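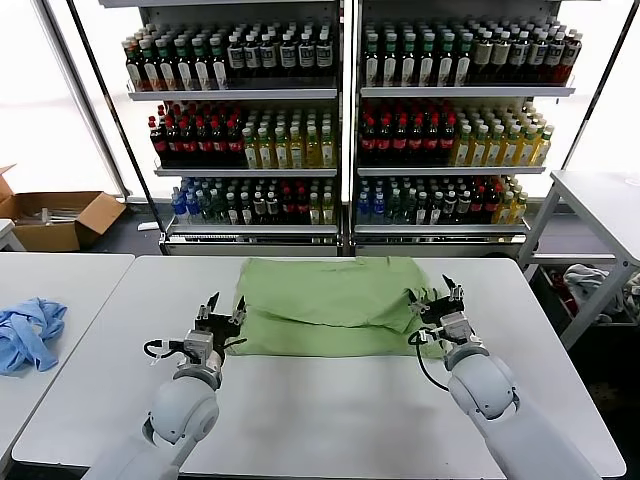 ## Looking after a home charging cable and wallbox

Most faults on a home charger start at the connector or the cable, and both can be checked in the garage with a dry cloth and a flashlight.

**Before any cleaning**

- End the session from the car, unplug, then switch off the charger's breaker.
- Never use a pressure washer, contact spray or grease on the connector.

**Connector**

Wipe the outside of the housing with a cloth wrung out in plain water. Leave the pin cavities alone unless grit is visible, and then use a soft, dry nylon brush. Brown marks or melted plastic around a pin mean the connector needs replacing - stop using it until that is done.

**Cable**

1. Uncoil the full length before charging. A tight coil holds heat.
2. Run a gloved hand along the jacket and feel for cuts or flat spots.
3. Hang it in loops at least 9 inches across, with the connector in its holster and facing down.

Electrical tape is not a repair for a cut jacket.

**Wallbox**

Check that the mounting screws are snug and the cable gland is tight. Dust the vents if there are any. Terminals inside the cover are a job for an electrician, who should set them with a torque screwdriver to the value on the maker's label. A 60 amp circuit can carry a continuous load of up to 48 amps, so check the charger's current setting after any reset.

**When to do it**

Inspect the connector monthly. Do the full check in April, once road salt is off the driveway, and press the test button if the unit has one.

Thandeka Baloyi, 16 February 2026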